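6 March 2020
Brutau cell, hand-held gripper maintenance

Pad replacement on gripper 2 finished this morning. The old rubber had lifted at the heel of the left finger and the jaws were closing out of parallel. Stripped both fingers, cleaned the cutouts with isopropyl, bonded new ribbed pads from the Clevach stock bought in January. Clamped over lunch. Finger screws back in with medium threadlocker.

Closed-jaw zero re-taught. Encoder offset went from 122 counts to 17. Ran 15 open/close cycles by hand, offset unchanged at the end. Old value left in the config as a comment in case we have to roll back.
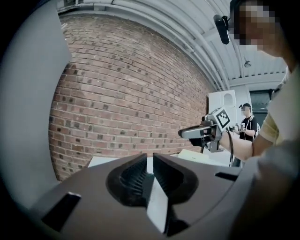

View from one gripper, fingers and pads in the foreground. Second gripper at right, marker on top.

Marker plates: check these whenever a finger assembly comes off. Print must sit flat with no lifted corners. Wipe with a dry cloth only, solvent greys the black squares and the Onero tracker starts dropping poses. Cable needs slack at the exit or it pulls on the housing at full reach.

Open items:
Sobia to order more pads, same hardness as the last lot.
Left finger has slight play at the pivot. Within limit, recheck after next week's runs.
Pelupessy calibration sheet still shows the old zero. Fidelina Muñoz has the master copy.
Colour code for the spare cables is wrong on the bin label. Blue is the long one.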